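Got to the Redgate open day a little after 11 and went straight for the gripper bench.
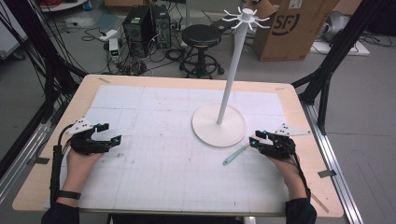

*Black grippers on both hands, mug tree on the grid paper*

The guy running it walked us through the setup – paper first, squared to the rails, then the stand, then the straps. He swaps the finger pads every 1000 grabs and checks the cables each morning (a tired one cost them 6 days in April!). I asked way too many questions and nearly missed lunch.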